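3.2 Demonstration by remote control in simulation

The second body of demonstrations was recorded entirely in simulation. Operators worked at a desk with a hand-held controller whose position and rotation were passed to the simulated wrist, and a trigger opened and closed the two fingers. The same controller had been used for the physical arm in Section 3.1, so operators who had completed the earlier sessions required no further instruction on the device. Those who joined at this stage were given a practice period under the supervision of Mirta Durán, and nothing recorded during that period was kept.

Operators viewed the workspace through two windows. The larger showed a fixed view from above and behind the arm. The smaller showed the view from the wrist, in which the fingers remain in sight whatever the arm is doing. During the approach, most operators relied on the fixed view. Once the fingers were close to the target, they turned to the wrist view and stayed with it until the object had been lifted. The recordings of gaze were not analyzed for this paper, but the pattern was reported by every operator in the interviews described in Section 5.

The task set was drawn from the Mandcombe collection of tabletop layouts. Each layout places small objects and at least one container on or near a work surface, and the starting position of every item is changed between trials. The surface itself is also changed. Flat, even colors were excluded at the request of Cristóbal Quiroga, who had found in earlier work that policies trained on them failed when moved to a table with visible grain. Patterned wood was therefore used throughout the main set, as in Figure 4.

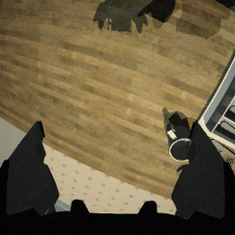 Figure 4. Simulated wrist view with the fingers held apart over a strip-wood surface. A small dark cylindrical object stands just inside the right finger, and part of a light-rimmed tray is visible at the right.

Why record demonstrations by remote control when the arm can simply be guided by hand?
Guiding by hand gives smooth motion and is easy to learn, but the person's own arms and body enter the camera views, and the robot will never see them when it works alone. Remote control keeps the views clean, at the cost of slower trials and a longer period of practice.

A trial began when the operator pressed the trigger for the first time and ended when the object was released in its container or when 105 seconds had passed. Trials that reached the time limit were marked as failed and stored separately. Operators were told to correct small errors as they occurred and to continue, so that the data would contain recoveries from poor grasps as well as clean ones. They were told to abandon a trial only if the object had left the reachable area.

In total, 3000 trials were retained after review. Review was carried out by Brenda Sosa and Nahuel Ulloa, who watched each trial at double speed and applied the criteria listed in Appendix B. The two reviewers reached the same decision on 91 percent of trials. The remaining cases were settled by Periklis Ververidis, who had not taken part in the recording. The most frequent source of disagreement was a grasp in which one finger pushed the object along the surface before the other made contact. Such trials were kept if the object remained upright and removed if it fell.

Finger position, wrist pose and both camera views were stored at the same rate. Commands from the controller were stored before smoothing, and the smoothed values were computed again at training time. An earlier version of the set, recorded in September, had stored only the smoothed values, and it was found that sudden hand movements could no longer be separated from deliberate ones. That version was used for the pilot policy, named Bustum, and is not included in the results that follow.

3.3 Combining the two sources

Each training batch was composed of physical and simulated trials in a fixed proportion. The proportion was chosen on a held-out group of 82 physical trials and was not altered afterward. No label indicating the source of a trial was given to the policy.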